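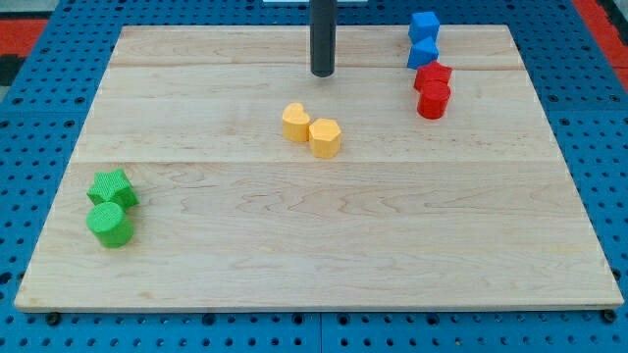

글 카이룰 테오 | 2019년 11월 7일

목공 박람회에 간다고 하면 사람들은 내가 뭔가 만드는 줄 안다. 나는 선반 하나 달지 못한다. 남이 잘라 놓은 나무를 만져 보고 냄새를 맡고 가격표를 본 뒤 조용히 내려놓는 것이 내 취미다. 올해 쿠르코사노 목재·가구전도 그런 마음으로 갔다.

역에서 행사장까지는 셔틀버스가 다닌다고 안내문에 적혀 있었다. 셔틀은 나를 보고도 그냥 지나갔고, 덕분에 공업단지의 가을을 충분히 감상했다. 입구에서 받은 관람 번호는 1116번. 앞사람은 사은품 줄자를 받았고 나는 전단지를 받았다.

1관은 원목 상판이 주인공이었다. 밝은 단풍나무 판재 앞에 서면 다들 손바닥부터 올린다. 나도 올렸다. 이음매를 손끝으로 더듬으며 고개를 끄덕이면 제법 아는 사람처럼 보인다. 플릴로로프 부스의 직원이 속아서 함수율 이야기를 시작했고, 나는 19분 동안 빠져나오지 못했다. 건진 것은 하나다. 난방을 세게 트는 집이면 상판을 들이고 첫 겨울에는 가습기를 곁에 두라는 것. 우리 집에는 상판도 가습기도 없다.

2관은 의자였다. 투클리의 신작은 아름다웠고, 앉아 보니 아름다움과 허리는 별개의 문제였다. 옆자리 응아우의 접이식 의자는 생김새가 수수한데 일어나기가 싫었다. 뒤에 선 분이 헛기침을 두 번 해서 일어났다.

오후에는 올루와세운 오콘쿼의 마감재 강연을 들었다. 좌석이 100석인데 콘센트 옆자리부터 찼다. 강연자는 오일 마감을 한 식탁에 뜨거운 냄비를 올리는 사람들을 오래 원망했다. 내 얘기인가 싶어 필기하는 척했다. 그래도 얇게 여러 번 바르고 남은 오일은 꼭 닦아 내라는 대목은 진짜로 적어 왔다.

구내식당 돈가스는 합판에 가까웠다. 나오는 길에 자투리 목재 코너에서 호두나무 한 토막을 샀다. 무엇에 쓸 거냐고 점원이 묻기에 도마라고 했다. 지금은 책상에서 문진 노릇을 하고 있다. 내년 행사는 9월로 당겨진다고 한다. 셔틀 정류장 위치는 미리 전화로 물어볼 생각이다.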